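Acceptance

The contract with Trillov specified that the arm would be taught to close the latch on a seed drawer. It did not specify how. Gülizar Bozkurt read the clause twice on the train to Grostatthorpe and decided that it permitted a leader arm, which was what she had packed.

The leader arm was a passive copy of the working one, built at one-third scale, with an encoder at each joint and a trigger where the gripper would be. The operator moved it by hand. The working arm followed with a delay of 30 milliseconds. Every demonstration was logged as joint angles, gripper width, wrist force and video from the wrist camera. A demonstration began when the operator pressed a foot pedal and ended when she pressed it again. If she coughed, or changed her mind halfway to the latch, the log kept that too.

The drawers were the property of the Gökçe collection, which had been dried, sorted and put away by one family over three generations before Trillov acquired the building. There were 3,529 of them. Each had a brass latch that had to be lifted, pushed left and set down. The latches had been cut by hand and no two required the same push. This was the reason the earlier system, a fixed program from Pronura, had been taken out of service. It had lifted, pushed and set down at identical coordinates for a month, and left a bright scratch beside every latch it missed.

Gülizar had asked for someone who already knew the drawers. Trillov sent her the last employee of the old collection, a man of about seventy named in the paperwork as the site reference. He introduced himself as Gökçe.

"Like the collection," she said.

"It's my grandfather's."

She showed him the leader arm. She explained the trigger, the pedal and the joint limits. He held the handle the way people hold a borrowed umbrella. On his first demonstration he drove the gripper into the stop and the wrist force saturated. On the second he reached the latch and lifted it before remembering the pedal. By the end of the morning he had completed 8 usable demonstrations, which she considered a poor yield and wrote down without comment.

After lunch she changed the method. She put the working arm in gravity compensation, so that its motors carried its own weight and nothing more, and had him take hold of it above the wrist. This was kinesthetic teaching, and it had disadvantages. The operator's hands entered the video. The recorded forces were mixed with his grip. She would have to mask the first and subtract the second, and the subtraction was never clean.

He closed the latch on the first attempt. He closed it again on the next drawer, and the one after that, and she stopped giving instructions.

The traces interested her. Before each push there was a pause of just under half a second in which the arm did not translate. The wrist rolled a few degrees one way and a few degrees back. In the position data it looked like hesitation, and her preprocessing script was written to remove hesitation. It trimmed any segment in which the tool moved less than a millimeter.

"What are you doing before you push?" she asked.

"Nothing."

"You stop."

He thought about this with his hands still on the arm. "I'm asking it which way it's bent," he said.

She turned off the trimming.

The first policy was trained overnight on the hotel connection. She ran it the following afternoon on a test drawer clamped to the bench. It lifted the latch, paused, rolled, pushed and set down. On the next drawer it lifted, paused, rolled and stopped. It stayed there, applying a little under two newtons, until the timeout brought it home. It failed in this manner on 3 drawers out of the first row. Gökçe looked at each of the three and said that those had always stuck, and that his mother used to leave them for him.

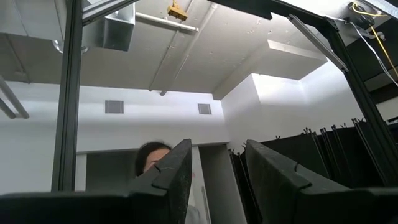
The wrist camera was the only witness to the corrections, and Gülizar went through its footage alone in the evenings. She had mounted it to look out along the fingers, and with the hand raised to its rest position between trials it recorded mostly ceiling. She had not planned to keep those segments. They carried no task information: white paint, a silver duct, the black posts of the cell, a yellow cable. The fingers stood up from the bottom of the picture with scuffs on the black, and in the gap between them was the top of a head, dark hair and some forehead, the rest hidden by the left finger. It was her own. She had been standing outside the cell waiting for the controller to report ready. In the segment following, the arm went down to the drawer and the head was gone from view.

She labeled the rest segments "idle" and left them in the set. The storage cost was small.

The corrections took until May. Whenever the policy stalled, Gökçe put his hand on the arm and finished the motion, and the system recorded the last part as a new demonstration. He intervened less each week. The interventions also became shorter. Toward the end, some of them consisted of contact alone: the force sensor registered the weight of a palm, the arm completed the push without assistance, and the palm was withdrawn. She did not know how to label these. The software offered "correction" and "no correction." She added a third category and left its description field blank.

Acceptance was held at seven in the morning, before the building opened. A representative from Trillov stood by the bench with a tablet. The arm closed a full row and began the second. At the fourth drawer it lifted the latch and paused for longer than the others, and the representative looked up.

"Is that a fault?"

"No," Gülizar said. "It's in the data."

The wrist rolled left, then right, then left again by a smaller amount. Gökçe had his hands in his coat pockets. The arm pushed, set the latch down and moved to the next drawer, and the representative entered the result.

She uninstalled the pedal that afternoon and coiled its cable. The leader arm went back into its case. On the handover form there was a line for the source of the training data, and she wrote his full name, which she had to ask him to spell.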